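Wurirside Evening Courses
Computer Repair and Reuse, Level 2
Session 4 handout: Inside a desktop tower – what is worth saving?
Tutor: Magdy Belkadi
07/10/2026

Read this before you come to the bench. You will hear a good deal on this course about the money locked up in old office machines. I would like you to treat most of it with suspicion. The usual claim is that any tower, stripped with care, pays for the time spent on it. I have yet to see a set of sums that shows this and includes the labour.

4.1 Before the side panel comes off

Shut the machine down, switch it off at the back, pull the mains lead and then hold the power button in for a few seconds. Lay the tower on its side, open side up, on a bench with nothing else on it. Some guides tell you a wrist strap is vital and others that it is a waste of money. Neither camp offers much evidence. We wear them, they are cheap, and you will get used to the lead.

Do not open the power supply. It comes out whole or it stays in. This is the one rule on the sheet I won't argue about.

4.2 Finding your way about

Start with the power supply and follow its cables outwards. People who begin with whatever looks valuable tend to pull on a drive that is still plugged in. Then find the processor socket, the memory slots and the drive bays, in that order, and say what each one is before you touch it. Cable colour is a poor guide to purpose: a SATA cable may be orange, light blue, red or black and does the same job.

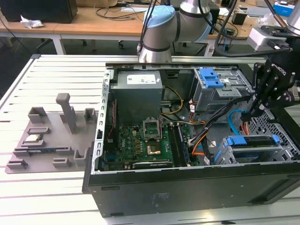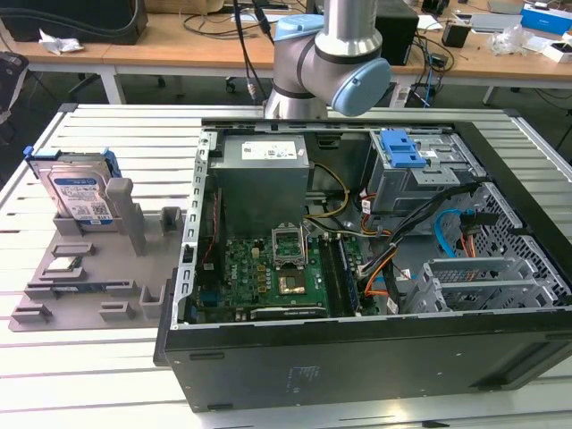
Side panel off, board and drive bays both in reach.

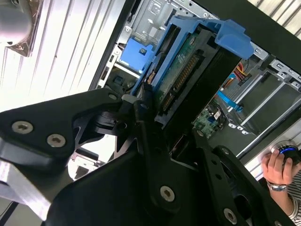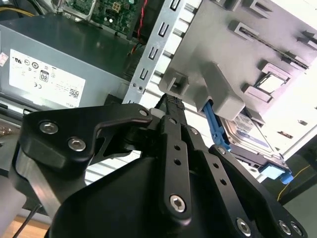 4.3 Drives and caddies

Many office towers hold their drives in plastic caddies, often blue, which are sold as "tool-free". They are, on a good day. Old plastic goes brittle, and a clip that should squeeze in with finger and thumb may snap instead. Unplug data and power first, squeeze, then draw the caddy straight out. If it sticks, look for a cable you have missed before you pull any harder.

Put the drive aside and label it. Deleting files is not wiping, and a quick format isn't either. We use Flilteo on the bench machines, and its report says "complete" at the end – read back a sample of the disk anyway. A message on a screen is only the program's opinion of itself.

4.4 What the parts are worth

Last year's group kept a log of 267 towers. The lift to Trinh Bùi's stores was out of use for part of that time, so the weights are patchy and I have left them out. Of those 267, 50 gave us a drive we were willing to fit in another machine. Bear that in mind when you read the Ovus leaflet at the back of your folder, which promises a "high recovery rate" and never says of what.

Memory: worth keeping if it passes an overnight test. One quick pass proves very little.
Processor: keep it with its heatsink if you can. Don't touch the contacts, and don't rub at the gold.
Expansion cards: check the type before you get excited. Most are of no use to anyone.
Power supply: an "80" efficiency logo tells you how it was rated when new. It says nothing about its health now.
Motherboard: if the socket pins are bent, it goes in the scrap crate.

4.5 For next week

Read the Tsikata chapter, pages 1 to 12. The author assumes every part removed is a part reused; mark each place where you think that happens. Then write half a page on whether you would strip a working tower or pass it on whole. I lean towards whole, but I have been wrong before and would like to see your reasons.

Bring your own small cross-head screwdriver. The magnetic ones are fine, whatever you have been told.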